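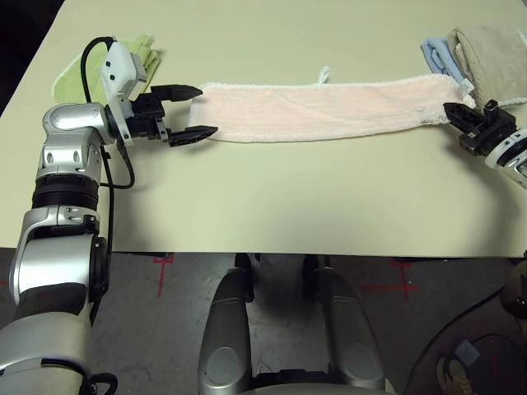
Las toallas se doblan primero a lo largo, dice Aparecida, y después se miran los bordes, porque si el borde blanco no coincide, la toalla ya está mal y todo lo que venga luego estará mal también. Me lo escribió anoche, muy tarde, como respuesta a un mensaje en el que yo le preguntaba otra cosa (le preguntaba si sobraba jabón). Yo no le discutí. Ella dobla toallas desde hace más tiempo que yo hablo español.

10 de junio de 2026

He decidido que hoy escribo de las toallas, aunque es un tema pequeño. Mi profesora me aconsejó escribir cada noche una página sobre algo que tengo en las manos, y hoy tuve en las manos toallas, casi toda la mañana y una parte de la tarde.

La rosa pálida es la que más me gusta. Tiene un rizo suave y un borde fino de color blanco que ya está un poco deshilachado. También tiene en el lado largo una tirita blanca para colgarla, y esta tirita siempre se queda levantada, haga yo lo que haga. En mi país la llamamos con una palabra que significa también «oreja». Aquí no sé la palabra correcta. Gilmar dice «presilla», la señora de la tienda dice «colgador». He apuntado las dos en el cuaderno y mañana voy a preguntar otra vez.

El problema que tengo con la rosa es el siguiente. Cuando la hago estrecha, como una banda larga, queda muy bien sobre la mesa, pero al levantarla por las puntas se abre en el medio. Hay que cogerla bien estirada, con los dos extremos a la vez, y bajar. Si se coge solamente un extremo, el otro se queda atrás y salen arrugas. Al principio yo tiraba fuerte para quitar las arrugas. Ahora paso la mano plana, desde el centro hacia los lados, y es suficiente.

La etiqueta es otro asunto. Está en una punta, blanca y pequeña, y yo quería cortarla, pero Aparecida no quiere que se corten las etiquetas. Ella la usa para saber por dónde empezar: la etiqueta siempre a la derecha. Me pareció una manía y hoy por la mañana hice 2 toallas con la etiqueta a la izquierda para probar. Quedaron iguales. Pero luego, cuando las puse en el montón con las otras, ya no sabía cuáles eran, y cuando quise sacar una para el baño pequeño salió la más grande. Entonces las he desdoblado y las he hecho otra vez, con la etiqueta a la derecha. No se lo voy a contar a ella.

En el armario entran 21 si están dobladas como banda y después en tres partes. Si están dobladas en cuadrado, como yo hacía antes, entran 12 y la puerta no cierra bien. Esto lo he comprobado en noviembre, cuando llegué a esta casa y tenía mucho tiempo y poca gente con quien hablar. Lo apunté en la última página del cuaderno viejo, junto con los horarios del autobús.

Por la tarde vino Gilmar a devolver la escalera y se quedó de pie al lado de la mesa color crema. Me preguntó por qué no enrollaba las toallas, que en los hoteles las enrollan. Le contesté que las he enrollado, en marzo, y que cada vez que sacaba una se caían todas las de arriba. Él dijo que eso es porque las enrollaba flojas. Puede ser. Cogió una verde y la enrolló muy apretada, y quedó bonita, tengo que reconocerlo, dura como un pan. La he dejado así, encima del montón, y parece que no es de la misma familia.

Hablamos también del suavizante. Él compra Kuvunard, el de la botella alta, y yo compré el mismo la semana pasada porque estaba rebajado. El olor me gusta, pero noto que las toallas secan peor la cara, el agua se queda encima de la piel. Aparecida pone un poco de vinagre y nada más. Con vinagre quedan más ásperas, pero secan. Voy a terminar la botella, porque no me gusta tirar cosas, y después probaré el vinagre.

Me falta todavía arreglar el borde de la rosa. El hilo blanco se está soltando y si lo lavo muchas veces así, va a empeorar. Tengo hilo blanco, pero es demasiado fino, del que sirve para camisas. Pensaba dar unas puntadas pequeñas a lo largo, sin apretar, para que el rizo no se frunza. Mi madre lo hacía con una aguja larga y sin gafas. Yo necesito las gafas y la lámpara, así que será otro día, con más luz.

Palabras nuevas de hoy: deshilachado, fruncir, presilla, áspero. «Deshilachado» la he tenido que copiar varias veces porque se me olvida la hache de en medio. También aprendí que no se dice «hacer la toalla» sino «doblar la toalla», y veo que arriba lo he escrito mal más de una vez. Lo dejo así para que la profesora lo corrija con su bolígrafo verde.

Ya es tarde y las toallas están en el armario, menos la rosa, que la he colgado en el baño por la tirita. Mañana tocan las sábanas, que son peores, sobre todo las que tienen goma en las esquinas. Aparecida me ha prometido que vendrá después de comer para enseñarme cómo se doblan. Tengo que comprar café.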